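# The Bottle at Gikdale

Valquíria Figueiredo loved a good fault. Give her a clean run and she yawned; give her a robot that did one strange thing at three in the morning and she was out of her chair, shoes off, grinning at the screen.

"Play it again!" she said.

Jokar was the kitchen helper Halvorsen wanted in its care homes by winter, two arms and a very patient temper. Before it got near a real kitchen it had to pass 2,000 runs in the simulator, and it had sailed through the first 600 without so much as a dropped spoon. Then came the water bottle.

I played it again. Jokar reached in, got its fingers on either side of the bottle, and stopped. Then it squeezed. It kept squeezing, long past the limit we had set, until the force number on my second screen went red and the whole run shut itself down.

"Wonderful," said Valquíria. "Oh, that's wonderful. Why?"

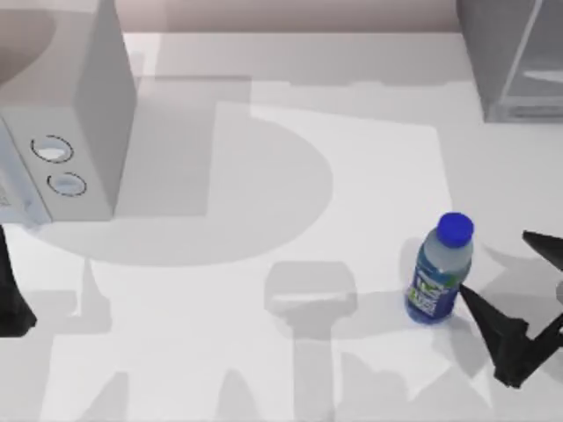
I had no idea why. I'd been at Gikdale for 5 weeks and I still got lost on the way to the coffee machine. But her mood was catching, and pretty soon I had my shoes off too. We swapped the bottle for a mug and Jokar picked it up like an egg. We put the bottle back and the number went red. We turned down the lights in the simulator – and the squeeze was gone!

"The shadows," I said. "It thinks the shadow is part of the bottle?"

"Close. So close! Look at the log."

She scrolled with one finger, humming. Dikura, the piece of software that guessed how heavy a thing was before Jokar touched it, had looked at the bottle and the dark patches on the counter and come back with a weight fit for a bag of cement. Jokar believed it. The poor thing was bracing for the lift of its life.

And the limit? The limit was supposed to catch exactly this. We found that one at sunrise, in a change somebody had made in August: when Dikura was very sure of itself, the limit stepped aside.

The name on the change was hers.

Valquíria read it twice. She wasn't humming now. I thought of the care homes, and of a hand around a cup with those fingers closing over both.

"Well," she said at last, "that comes out today." She took it out right there, with me reading every line over her shoulder, and wrote to Halvorsen before she'd even found her shoes. Winter would have to wait. She put her own name in the first sentence.

Then she set the count back to zero and pulled a second chair up to the desk.

"Lights all the way up," she said, and there was the grin again. "Every shadow we've got. Come on, you start it."

I pressed the key.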